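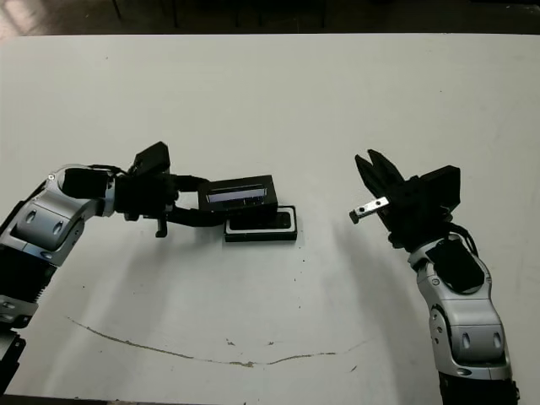

Filed under: Desk Displays > Dareva > Getting Started

2. Unpacking and Placing the Display

Read this section before you connect the Dareva to power. It covers the box, the display and the spot where the display will sit. Wiring is in the next section.

You will need a clear, level table and a dry cloth. You don't need any tools.

2.1 Opening the box

1. Set the box flat on the table with the lid facing up. Check that the part number on the packing slip is 2914. If it is 1279, you have the wall version, and the steps for placing it are in the Zarnden bracket guide.

2. Hold the tray down with one hand. Take the lid by its edges and raise it slowly. The fit is snug, and it may take a few seconds for air to get in.

3. Keep your fingers off the window in the lid. Pressing on it can loosen the glue around the border.

4. Put the lid down beside the tray, or prop it against the rim if you are short of space.

CAUTION: Do not pry the lid up with a knife or screwdriver. The rim of the tray scratches easily, and a bent rim will keep the lid from closing evenly.

2.2 Taking out the display

1. Lift the display from one short end until you can get a finger under it, then take hold of both long sides.

2. Lay it on the table with the window facing up.

3. Look over the window and the raised border around it. Small marks on the protective film are normal. A crack in the window is not - stop here and contact Fledden before going on.

4. Leave the film on until the display is in its final place.

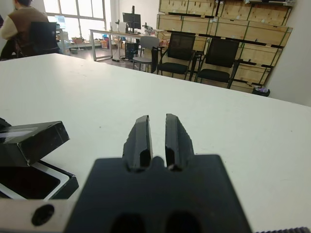 Last changed: May (wording of 2.3 and 2.4)

NOTE: Keep the tray and lid together. Fledden accepts returns only in the original box, and the tray is also the safest place to store the display when you travel.

2.3 Choosing a spot

The display is made to lie flat or to stand on its long edge in the optional Sun holder. For lying flat:

1. Pick a hard, level surface. Cloth and padded desk mats block the slots on the underside.

2. Wipe the surface with the dry cloth. Grit under the base will scratch both the base and the table.

3. Keep the display at least 50 cm from a heater or a window that gets afternoon light. Strong light washes out the screen and makes the light sensor read too high.

4. Set the display down lengthwise, facing the chair you will read it from. Don't slide it into place. Pick it up and set it down again.

2.4 First check

1. Press and hold the button on the underside until the screen lights. The first start takes longer than later ones.

2. Lay the display flat again and let it finish. During startup only one segment of the screen may be lit, with the remainder of the window dark.

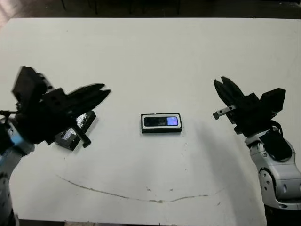 3. Wait until the startup color gives way to the clock. If the same segment stays lit for more than a few minutes, hold the button down again until the screen goes dark, then start over from step 1.

4. Read the clock from your normal sitting position. If the digits look faint, turn the display a little at a time until they are clear.

5. Peel off the film, starting at a corner. Pull it back low and flat across the window - pulling straight up can leave strips behind.

NOTE: The display starts at medium brightness. You can change this under Settings once it is connected.

CAUTION: Do not stack the box or anything else on the display, even when it is switched off.

2.5 Putting the display away

1. Switch it off and let it cool.

2. Place it in the tray with the window facing up.

3. Lower the lid straight down and press lightly at the corners. If one corner stays high, take the lid off and check that the display is seated in the recess.

Go on to section 3, Connecting Power.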